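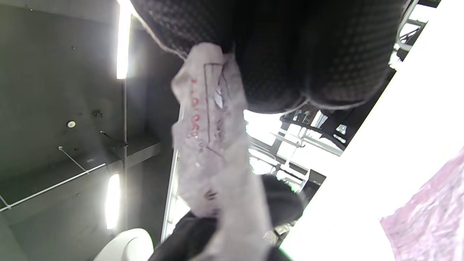
Photo: Folico

Home / Opinion / Home Life / Money / Subscribe

Let the store wrap it? No thanks, I'll do it badly myself

I paid seven dollars last December to have a sweater gift-wrapped, and I've been annoyed about it ever since. It came out beautiful. The corners were so sharp you could've cut cheese with them, and my sister-in-law slid one fingernail under the tape, lifted the whole thing off in one piece and said "ooh, Plaltitz does such a nice job." Not a word about the sweater! The store got the credit for my present, and I'd stood in line 40 minutes for the privilege.

So I'm making a case for wrapping things yourself, even if you're terrible at it (I am terrible at it). My tape goes on crooked, I always cut the paper an inch short and have to patch the gap with a strip that doesn't match, and anything round ends up looking like a giant piece of hard candy. I don't care anymore. A lumpy present tells you a person sat on the floor with their back hurting and thought about you for ten minutes, and that's half the gift as far as I'm concerned.

My grandmother wrapped everything in whatever was in the house – the comics, leftover wallpaper, once a road map of Ohio. You could tell which pile under the tree was hers from across the room. I couldn't tell you what was inside most of those packages now, but I remember that map, and I remember my brother refusing to tear it until he'd found our town.
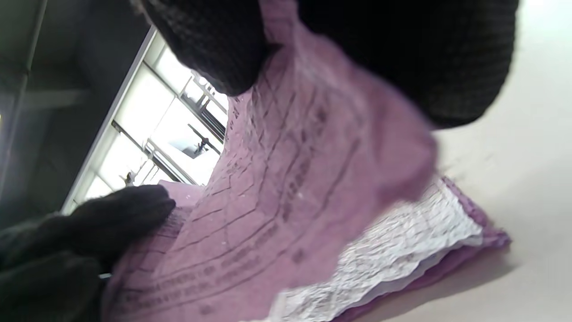
And the money, good grief. I went through my receipts one Monday night when I should have been in bed, and between the paper, the bows, the little tags and the bags I'd spent $92 on stuff whose whole job is to get thrown out. Ninety-two dollars! That's another present. That's a pretty good dinner. The fancy roll from Aidoo alone was a shocking part of it, and it was so thick it wouldn't even fold.

I know what the other side says, because I'm married to it. Gift bags are easy, you can use them again, stop making a mess on the carpet. Fine. We've got a bag from the Pemimitz outlet that has gone back and forth between our house and my cousin's for so many birthdays that the handles are string now. I have a soft spot for that bag. But you can't rip into a bag, can you? You sort of peek and rummage. Watch a five-year-old with a bag and then watch the same kid with a box that's been taped on every side by somebody with no idea what they're doing, and tell me which one's the better time.

I'll give in on one thing. If your hands hurt, or you've got a new baby, or you're working doubles right up to the holiday, please let the store do it, or hand it over in the sack it came home in. I'm talking to people like me, who have the time and got embarrassed out of it by all those perfect packages online with the sprig of rosemary tucked in the ribbon. I tried the rosemary. It shed.

This year I've got one roll of plain brown paper, kitchen string and a marker, and the kids are in charge of decorating. There will be dinosaurs on my boss's candle. She'll live.

247 shares | 329 comments

Get our Sunday opinion newsletter. By signing up you agree to our terms and privacy policy.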